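Limdale Street Surfaces: read me first

Welcome, and thank you for taking an interest in our streets. This folder holds 2,139 pictures of residential roads in and near Limdale, gathered so that anyone who cares about road surfaces, boundary walls and the general look of an ordinary neighbourhood has something decent to work from. I began it in May with the modest hope of reaching 2,000, and I am rather pleased to have gone a little past that.

What you will find is mostly plain stuff: asphalt in every stage of wear, loose stone, kerbs, garden walls, poles, roofs. I have a great fondness for the places where one kind of surface gives way to another, and you will meet a good many of them. A road can be all gravel at one end and quite smooth further along, and where that happens I have filed the picture under the rougher of the two, with "mixed" added in the notes column.

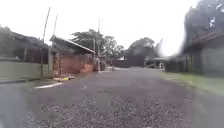 The notes column is also where walls and buildings go. I kept the wording simple — "low wall", "bare brick", "metal roof" — and I would ask you to keep to the same words if you send in corrections, as we had a terrible muddle early on with Grorndale, where the same sort of wall had been called by 4 different names. Fedir Antoniuk very patiently went through and put that right.

The folders are named after the districts: Limdale, Grorndale, Fajardo and Sidow. Limdale is much the largest, with nearly 900 pictures. Sidow is thin and I know it, so please don't draw any grand conclusions from it. Poles are noted only when they stand along the street itself, and trees only when they hide part of a building.

You are welcome to use everything for study, teaching or plain curiosity, and a mention of the collection's name is all we ask in return. If you spot a road filed under the wrong surface, write to Fedir with the file number and the word you would use instead. He does answer, though it may take him a little while in the summer.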